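A Knife Is a Tool Until the Rules Say Otherwise

Hervé Besson
18 March 2024

The safety rules most laboratories follow for collaborative robots were written with the arm in mind. They speak of speed, of contact force, of the space a person may enter. They say much less about what the arm is holding. It is the position of this essay that the held object should be the first item in any written procedure, and that an arm which is acceptable beside a person with an empty gripper has to be assessed again once the gripper closes on a blade.

Kitchen work makes the case well. Cutting a radish is an ordinary household task, and it is for that reason a popular one among groups that study contact and force. The equipment is modest: an arm, a force-torque sensor, a gripper, a cutting board and a knife of the sort sold in any shop.

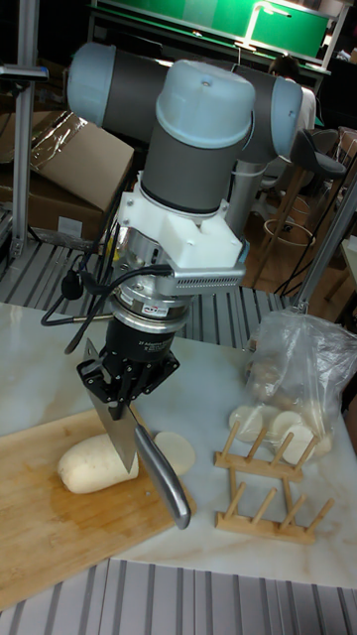

A gripper holds a kitchen knife by the spine over a peeled daikon radish.

When the working group at Etton reviewed its procedures in January, it read 171 written task sheets from partner sites. Most gave a speed limit for the arm. Few stated how the knife was to be held, which way the handle should point, or who was allowed to place it in the gripper. We regard these as basic entries. A long handle has a reach of its own, and a keep-out line drawn from the wrist alone will be drawn in the wrong place.

The Prieto guideline, which several of our members have adopted, asks that the boundary be measured from the farthest point of the tool in every pose the program allows. It also asks that cables be included in the same check. Both requirements are sound. They cost an afternoon of work at setup and very little after that.

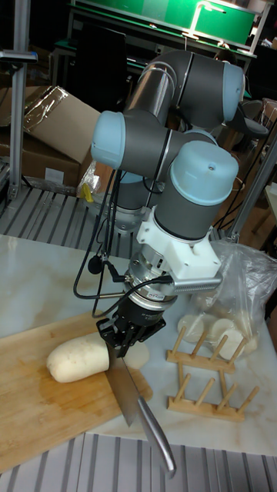
Knife, board, bagged slices and dish rack share one tabletop during a cutting task.

A second matter is the table. Sites tend to write their rules for the cutting motion and leave the rest of the surface to habit. Yet slices must be moved, bags must be filled, and a hand that goes in for a slice goes in near the edge of the blade. Our recommendation is plain: no one reaches onto the table while the gripper holds a knife, whether or not the arm is moving. The program should be stopped, the knife removed and set down in a marked place, and only then should the food be touched.
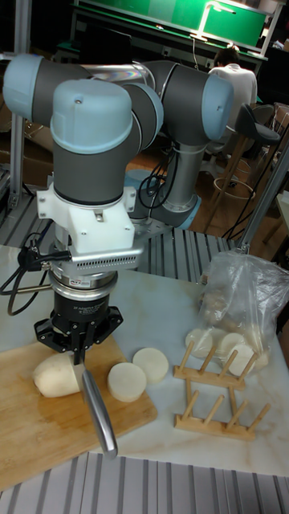 Some members have objected that such a rule slows the work. The site at Selitz, which runs 2000 cuts in a normal study, argued that removing the knife each time would make its schedule impossible. We take the objection seriously – a rule that people cannot keep will be broken quietly, and a quiet breach is worse than an open exception. The answer may be to clear the table less often, after a set number of cuts, and to write that number down where everyone can read it.

We would also ask that seating be covered. A person at a nearby bench with their back to the robot cannot watch it, and the procedure should say how far away that bench must be and who is responsible for the stop button in the meantime.

The draft text is with the Fluduvow office and remains open for comment from all member sites. Comments on the tool boundary and on table access should be sent separately, as the two sections will be voted on separately.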